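Filed under: Short Fiction, Work and Weather

The Lighthouse Ledger

Padmavathi Warrier took the job at Trastska in December, when the ferry ran once a day and the man she was replacing had already packed.

His name was Steinar Ketilsson. He met her on the dock and carried one of her bags up the hill. There were 118 steps, he said, and the ones near the top were bad in ice. He showed her the stove, the radio and the closet where the ledgers were kept.

"You write down the wind at six and at noon and at six," he said. "You write down ships. If there are no ships you write none."

"Who reads it?"

"Gowda, on the mainland. He used to, anyway."

Steinar left on the same ferry. She watched it go and then went inside and wrote down the wind.

For the first two weeks she did only what she had been told. In the third week she began reading the old ledgers at night. Most of it was wind. But Steinar had started adding things in the margins. Heard geese. Ran out of onions. Dreamed about my brother's boat again, the green one, and this time I was on it.

She turned back further, to the keeper before him, Narayanan Acharya. His margins were empty for four years. Then, next to a noon reading, he had written: I don't believe anyone is looking at these.

Under it, in different ink, someone had written: I am.

She held the page up to the lamp. The handwriting was small and slanted left. It wasn't Steinar's, and it wasn't Acharya's either. The ledgers never left the island until they were full, and this one was full only to the middle.
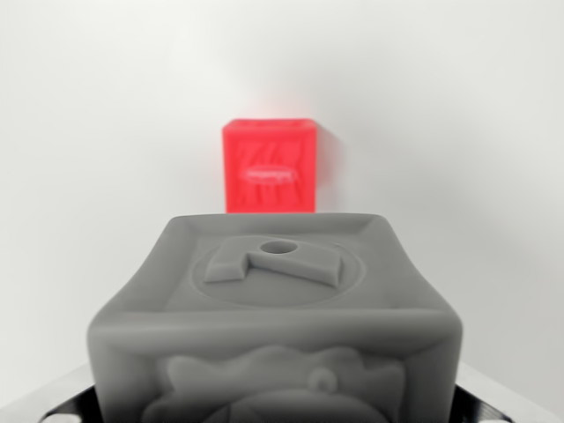
Gray block with a raised design on top.

On the radio the next morning she asked the mainland about it. A woman named Nandini Naidu answered. Gowda had retired, she said, and she was doing his job and two others.

"Did Gowda ever come out here?"

"He got seasick in the bathtub," Nandini said. "What's your wind?"

Padmavathi gave her the wind.

"Do you read the ledgers?" she asked.

There was a pause. "I have a shelf of them. I've been meaning to."

That evening the wind went to the north and snow came against the windows. Padmavathi wrote the reading and the word none. Then she wrote in the margin: My mother would hate it here. She would ask where people buy fish.

She felt foolish and closed the book. She ate rice and the last of the carrots and slept in her coat.

At six in the morning she opened the ledger to put down the wind. Her own line was there, and nothing was under it. She hadn't expected there to be. She looked at it long enough that the coffee boiled over.

After she had wiped the stove she took down the Acharya ledger and found the page again. There was space left below the two words. She wrote, as small as she could, So am I, and put the date of her arrival next to it. Then she went out with the shovel to clear the top steps before the ferry came.

Comments (3)

Satish T.
The bathtub line made me laugh out loud on the train. Is there going to be more about Acharya? I want to know why he waited four years.

morneo_reader
I thought Steinar wrote the "I am" with his other hand. My wife says it was Gowda and he lied about being seasick.

Lena
My uncle kept weather records for a harbor office and put his grocery list in the margins. Thanks for this one.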